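MULVILLE -- The line outside the Skestance open house reached the parking lot before the doors opened, which is more than the company's last product launch could say.

Skestance, which has spent three years teaching robots to do the household work most people put off, opened its second-floor workshop to the public for one afternoon in April. By closing time 291 visitors had signed the guest book, and a good many had signed it twice after going back for the free cookies.

The main attraction was laundry. Visitors stood behind a strip of tape while a two-armed robot took its turn at a basket of clothes. The work goes at a pace familiar to anyone who has asked a teenager to do it, with long pauses that the crowd filled with advice.

"Grab the shirt," a man in the second row told it, several times. 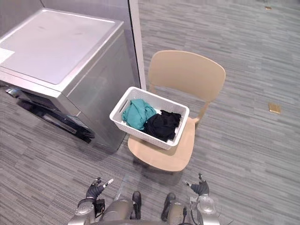

The robot at the laundry station, with a basket of clothes waiting on a chair.

Nabila Samir, who runs the demonstration program, said the pauses bother spectators far more than they bother her staff.

"People come in expecting a movie," Samir said. "They get a machine thinking about a sock. We find that very exciting, and we understand that we may be alone."

Samir said the team has logged 3,356 practice runs at the laundry station since moving into the building. She put the success rate in the latest batch at almost 91 percent, then was asked what happens in the rest.

"Mostly the clothes end up on the floor," she said. "So it's like my house."

The station is set up in an ordinary carpeted room, and the basket sits on an ordinary chair. Samir said the company gave up on custom furniture early on, after noticing that customers do not own any.

Not everyone was won over. Several parents asked whether the robot could fold fitted sheets and were told that this was an open research question. One woman wanted to know if it checks pockets for tissues. Samir wrote that down.

Two other local outfits had tables in the hallway. Arkow, which makes grip sensors, let children squeeze a rubber pad and read their score off a screen, a contest that got loud enough to need a referee. El Fassi, a repair shop two doors down, handed out coupons for work on old-fashioned washers and dryers, the kind operated by a person. Its stack was gone by midafternoon.

Skestance has not said when a laundry robot might go on sale or what it would cost. Samir said the company plans another open house in the fall and hopes to have towels ready by then.

Contact the newsroom | Copyright Mulville local news desk. All rights reserved. | Back to top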